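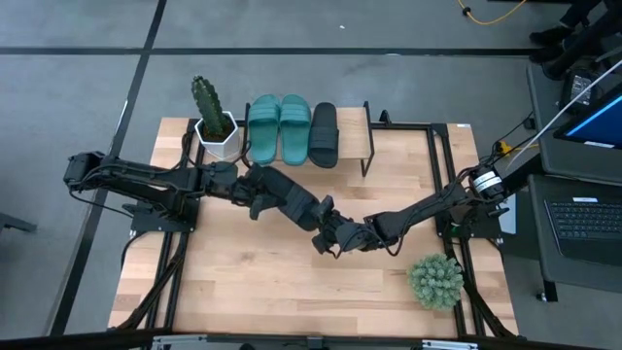 # Does a Shoe Rack Make Anyone Tidier?

Lingyun Du and Aurelio Arriaga
Design and Everyday Life, final project report

## What we were asked to test

The course handout says that "a defined place for an object encourages its return." Our section was told to pick a household object and check whether the sentence holds up. We picked the low shoe rack, mostly because both of us had bought one at some point and neither of us had stopped tripping over shoes.

The claims made for these racks are bigger than the racks. The leaflet that came with ours, a Perkard, promises a "calm entrance" and says the open design "invites the whole household to take part." We could not work out how a shelf invites anybody to do anything. It seemed fair to find out whether people put their shoes on it.

## The rack and the shoes

The rack is as plain as they come: one pale wooden shelf between thin black metal side frames, low to the surface it stands on. It has no back and no dividers. You can set a shoe down on it from the front without aiming very hard, and that is probably its best feature.

We limited the project to slides. Lingyun wanted to include sneakers and boots, but Aurelio argued that laces and mud would bring in extra reasons for leaving a shoe somewhere, and we would never sort them out afterward. Slides come off in a second and weigh next to nothing. If people won't put slides away, they won't put anything away.

We used teal green ones and black ones. In the photo at the top, both teal slides are on the rack side by side with a black one to their right, and the other black one is lying diagonally on the butcher-block tabletop. There is bare wood on the shelf right next to the black slide that made it. We came to think of this as the typical problem. A full rack gives you an excuse, but in most of our notes on stray shoes the rack had plenty of space.

The cactus in the white faceted pot is Aurelio's. It stayed at the left end of the rack the whole time so we would always know which end was which.

## How we did it

The home part of the project took place in a shared apartment in the Xolalpa building, where five people live. All of them agreed to take part and all of them knew that we were looking at shoes. We would have liked to keep that from them, but there is no polite way to keep checking somebody's entryway without saying why.

There were two conditions:

1. **No rack.** Shoes were left by the door however people liked.
2. **Rack.** The Perkard stood against the wall beside the door, empty at the start, with no sign and no instructions.

A check meant looking at the entryway and writing down, for each pair of slides, whether it was together or apart and whether it was in its place. With the rack, "in its place" meant fully on the shelf. Without the rack, it meant inside a strip of floor next to the wall that we had marked with tape. We then removed the tape and remembered the line by the floorboards, after one resident said it made her feel watched.

We made 232 checks. After throwing out the ones with missing entries, or where somebody was standing in the way and we didn't want to ask them to move, we had 218 left. They are split unevenly, with more in the rack condition, because we were slow to get started and a lot more organized by then.

## What we found

### The rack was used

Credit where it is due: people put slides on the rack without being told. In the first few days it looked like a store display. Everything was paired, toes all one way. Lingyun's notes from that stretch say "works great, project over?"

It was not over. By the second week the neatness had dropped off, and by the end of January the rack condition looked a lot like the no-rack condition, only with some of the mess moved up onto a shelf. We think the early result was mostly about having something new in the hallway, plus the two of us coming by with a clipboard.

### Pairs still came apart

This was the result that interested us most. Having a shelf did very little to keep a left and a right together. A common note was one slide on the rack and its partner on the floor nearby. Under our rules that pair counts as out of place, although the resident would usually tell us that he had "put his shoes away." In his mind he had. One shoe on the shelf was apparently enough to feel finished.

We had not planned for this category and had to add it partway through. Earlier checks were recoded from our written comments, and a few of those comments are thin ("shoe on floor again"), so we don't want to lean on this too heavily.

### The empty space

We expected shoes to end up on the floor when the rack was crowded. It was close to the opposite. Residents took more trouble when there was only one gap left, and got sloppier when half the shelf was free. Aurelio's explanation is that a single gap looks like a slot for your shoe and a long empty stretch doesn't look like anything in particular. Lingyun thinks we are reading a lot into a small number of people and that two of them simply had early shifts. We didn't settle it.

## Tabletop trials

We also did a smaller set of trials with the rack on a table, so that we could look at the shelf itself without the hallway, the door and people's moods getting in the way. The question was how slides sit on the shelf and how many decisions go into putting one back.

A few things came out of it:

- A slide's wide strap sets how closely it can sit to the next one. The footbeds could go nearer each other than the straps will let them.
- With no dividers, nothing tells you how far back to push. In the photo the black slide on the rack is set slightly lower than the teal ones, and small differences like that are easy to make and surprisingly hard to ignore afterward.
- Which way the shoe faces is a real decision. We set "straps to the back, open footbeds to the front" as our standard. Some residents at Xolalpa did it the other way, and there is no reason to call that wrong.

We would have liked to repeat all of this with a divided rack. The Sosance model we wanted was out of stock, and the Bekemus one turned out to be for wine.

## Problems with our own study

Five people in one apartment is a very small group. They were friends of ours, they knew what we wanted to see, and at least one of them admitted to straightening the shoes when she heard us on the stairs. The no-rack condition always came first, so we can't separate the effect of the rack from the effect of people getting used to us.

Our definition of "in its place" was also stricter than anyone's real life. A slide hanging a little over the front of the shelf bothered nobody living there, and we marked it down every time.

Finally, we never measured the thing the leaflet promises. We have no idea whether the entrance was calm.

## Where that leaves the handout

We think the sentence about a defined place is half right. A rack does get shoes picked up, at least at first. An open shelf with no divisions is a weak kind of "defined place," though, and it seems to do little about keeping pairs together, which is what most people mean when they complain about shoes by the door.

If another group takes this on, we suggest starting with the rack already in the apartment and taking it away, then bringing it back. We'd also record each shoe separately from the first check onward. The Perkard is still at Xolalpa. When Lingyun went to collect it there was a bag of onions on it, so she left it there.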